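两只碗，一张白桌子
Lema 手作室访谈
2018年6月26日

Lema 手作室在 Plundthorpe 的一条小街上，楼下是一家修鞋的店，楼梯在店的旁边，比较窄。我去的时候是上午，主人正在洗杯子。她请我先坐，说课要到下午才开始，我们有时间慢慢谈。

她教的课，在课程表上叫“桌面练习”。来上课的人有小孩子，也有手受过伤、需要重新练习拿东西的大人。课的内容听起来很简单：把一样东西拿起来，放到另外一个地方。我承认，我来以前不太明白，这样的内容为什么可以上一个小时。

“是40分钟，不是一个小时。”她纠正我，“以前是一个小时，后来我改短了。人的手累了以后还可以动，可是注意力已经没有了，那个时候练习的是坏习惯。”

我问她，这门课是怎么开始的。她说她从前在 Jumemcombe 的一家康复中心工作，那里的练习用具很多，有一个柜子专门放这些东西，木块、夹子、绳子、各种形状的板。她每天花很多时间找用具，然后花更多时间把它们放回去。

“有一天柜子的锁坏了，打不开。”她说，“我只好去厨房拿了两只小碗，又拿了一点水果。那一天的课上得很好，学生笑了几次，平时他是不笑的。我就想，也许我不需要那个柜子。”

离开康复中心以后，她租下了现在的房间。房间的布置她改过很多次，最后留下来的主要是桌子。她对桌子的要求很具体：桌面要是白色，要大，上面不可以有花纹。她以前用过一张木头桌子，颜色很暖，客人都说好看，可是有的学生看不清楚浅色的东西放在哪里，手伸过去的时候会犹豫。

“白色的桌面上，东西的影子也比较容易看见，”她说，“影子很有用。一个东西离开桌子的时候，影子会变，学生看见影子，就知道自己拿起来了没有。我没有教过这个，是一个男孩子告诉我的。”

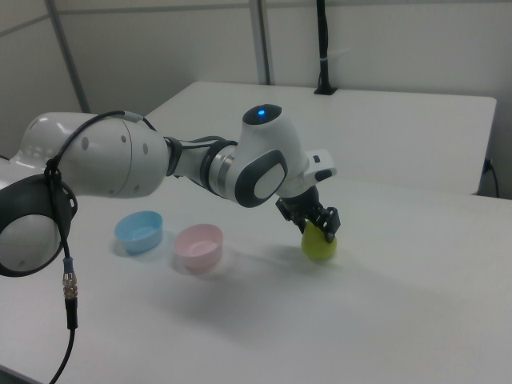

关于碗，她可以讲很久。她喜欢浅的小碗，圆的，塑料的，掉在地上也没有关系。颜色她选浅蓝和浅粉红。我问为什么不用红和绿，这样区别不是更大吗？

她摇头。“红的和绿的，对一部分人来说区别不大。而且颜色太强的时候，人一直看着碗，不看自己的手。浅蓝和浅粉红放在一起，区别是够的，可是它们很安静。”她想了一下，又说：“安静这个词用在颜色上可能有点奇怪，但是我找不到更好的。”

她告诉我，刚开始的时候她买错过一次。那一次她在网上订了 Nidonus 的碗，没有看清楚数量，送来的是200只。快递员把箱子放在楼梯下面，她一个人搬了三次。碗的质量没有问题，只是边太薄，手指没有力气的人端起来不舒服。后来大部分送给了附近的幼儿园，他们用来放颜料。她自己留下几只，现在放回形针和橡皮。

“所以你问我买碗要注意什么，第一是看数量。”她说完自己也笑了。

第二才是形状。她解释，碗如果太深，东西放进去以后就看不见了，年纪小的孩子会以为它没有了，要把碗翻过来找。碗如果完全是平的，像盘子，圆的东西会滚出来。边也要稍微厚一点，让手指感觉得到碗在哪里结束。这些话她说得很快，我请她重复了一次，因为我想记得准确。

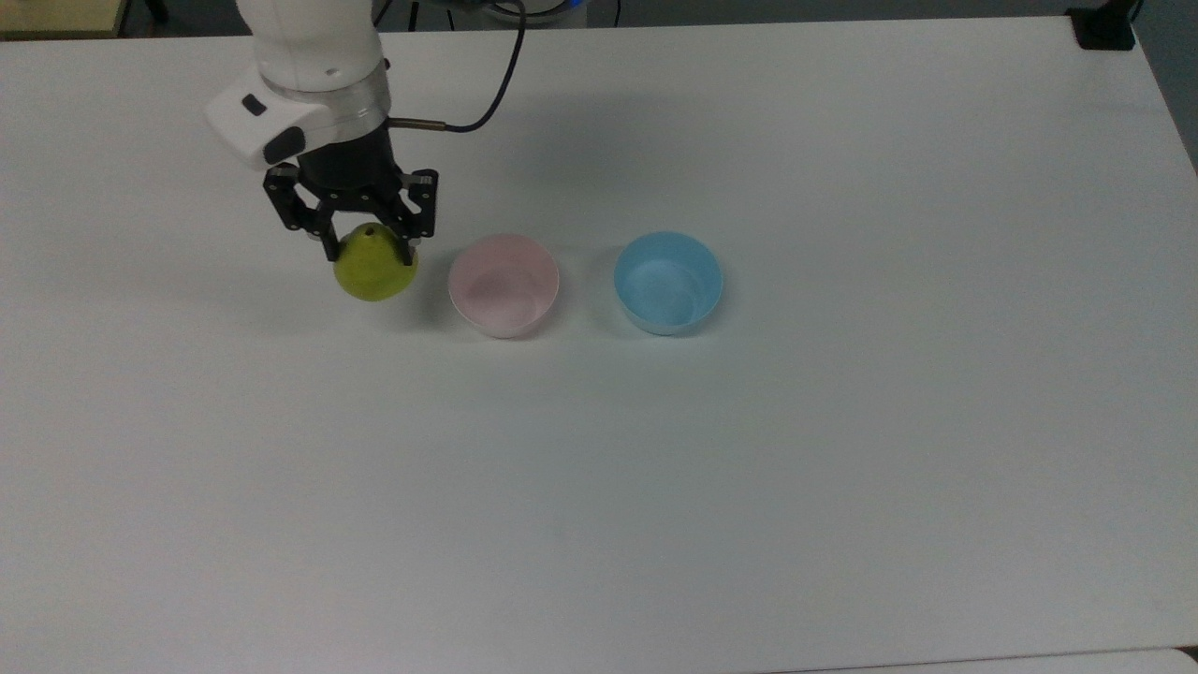

接下来我们谈到放在碗旁边的东西。她最常用的是一个黄绿色的小球和一个绿色的梨。这两样东西颜色接近，大小和形状不同，她觉得放在同一节课里很合适。

“球从哪一边拿都一样，”她说，“你不需要思考。梨不是这样。梨的下面宽，上面窄，你要先决定从哪里拿。很多人第一次都去抓下面宽的部分，手要张得很大，很辛苦。过一会儿他们发现可以拿上面。这个发现要他们自己来做，我最好不说话。”

我问，不说话难不难。她说很难，特别是家长坐在旁边的时候。家长常常比孩子着急，会说“上面，上面”，或者直接把手伸过去帮忙。现在她请家长坐在窗户那边，给他们泡茶，茶杯故意倒得很满，这样他们就不方便站起来。

我喝的那一杯也很满。

她的课有一定的顺序。先拿球，因为球简单，可以让人放松。球放进碗以后再拿出来，放回桌上。然后换梨。梨不一定要放进碗里，有时候她只请学生把梨拿起来一点点，在离桌面很近的地方停住，心里数几下，再轻轻放下。她说，停住比放下更难，很多大人做这一步会出汗。

“放下的时候我听声音。”她说，“如果有‘咚’的一声，我们再来一次。没有声音就是好的。”

我请她让我试试。她从架子上拿来一个梨，放在我面前。我拿的是上面窄的部分，因为刚刚听了她的话，所以不能算是自己的发现。我停住了，也放下了，有很小的一声。她没有批评我，可是她也没有说好。

谈到碗和东西之间的距离，她走到桌子旁边，用手给我比。碗不放在正中间，要放在偏一点的位置，两只碗之间留出一只手的宽度。有的日子她让碗靠近一些，有的日子让它们分开，看学生的情况。要是学生的左手比较弱，她就把碗放在左边；如果那天他心情不好，她把碗放在更容易的一边，下一次再换回来。

“你会不会把这些写下来？”我问。

她给我看一本练习本，封面上有咖啡的印子。里面每一页画着一个长方形，是桌子；长方形里面有小圆圈，旁边写着“蓝”或者“粉”。从四月到现在，她已经画到第23页。文字非常少，有一页只写了“今天下雨，手冷”，另外一页写“梨太软了”。

关于那个太软的梨，她说明了一下。如果用真的水果，夏天的时候要小心，早上还是硬的，下午就不行了，拿的人会在上面留下手指的印子。她试过先放在冰箱里，可是太凉，学生不喜欢碰。她也用过苹果，苹果比较结实，但是形状接近球，少了选择的问题。香蕉她完全不考虑。“香蕉太容易了，香蕉本身就是一个把手。”

现在下午的班一共有11个人，分成几个小组来，每次桌子旁边最多坐三个。她不想再增加。有人建议她去 Jumemcombe 再开一间，她去看了房子，房子很亮，租金也可以接受，可是门口有很多台阶，而她的学生里有人走台阶不方便。我提到她这里也有楼梯。她说是的，所以每次上课以前她都下楼去接人，如果两个地方都要这样接，她的膝盖不会同意。

下课以后的收拾也是课的一部分。学生自己把球放回盒子，把两只碗叠起来，浅蓝的在下面，浅粉红的在上面。我问这个顺序有没有意义。

“没有。”她说，“有一个小女孩这样叠，别的人看见了，也这样叠。现在如果我叠反了，会有人来改。”

擦桌子用的是一块湿布，只用水，不用清洁剂。她试过一种有柠檬味道的清洁剂，结果桌面变得有点滑，球自己会走，学生追着球拿，大家都很高兴，但是那一天什么也没有练习到。她后来想，这也许可以做成另外一种课，专门练习拿会动的东西。她在练习本的最后一页写了几行，还没有决定。

最后我问她，如果读者想在家里做这样的练习，需要准备什么。她的回答很短：一张颜色浅的桌子，两只不一样颜色的浅碗，一个圆的东西，一个不太圆的东西。没有白桌子，可以铺一块白布，但是布要拉平，四个角用夹子夹住，不然碗会跟着布一起移动。开始的时候只放一只碗，过几天再放第二只。

“还有，手机放到别的房间去。”她补充说。

我们谈完的时候，楼下修鞋的机器开始响了。她看了一下时间，把我的茶杯拿走，说她要下楼去接第一个学生。

桌面练习的下午班目前没有空位，Lema 手作室接受登记，有位子的时候会打电话通知。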